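Recording Wrist Camera Examples for the Bowl Task

Trumham notes, Mar 30, 2022

A policy trained on wrist views learns whatever those views contain, including the parts of the arm itself. Set up the view first, then record.

Step 1. Check the wrist view

Open the live feed in Gradholm and move the arm through its range. The housing will fill a good part of some views. Leave it in - the learner needs the same housing at run time. Follow the cable through the whole move and stop if it pulls tight.

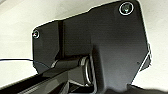 Step 2. Record the examples

Set the bowl on the table and start a new session. Record 16 runs, 8 from each side of the table. Move at one steady speed and keep pauses short. A long pause teaches the policy to wait.

Keep the bowl inside the view during the last part of the approach. 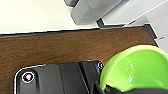
Between runs, shift the bowl by a hand's width and turn the wrist a little. Save each run before starting the next one.

Step 3. Sort the runs

Play back every run at normal speed. Mark dropped frames and false starts as "reject" - do not trim them. If fewer than 7 runs remain for either side, record more before you export.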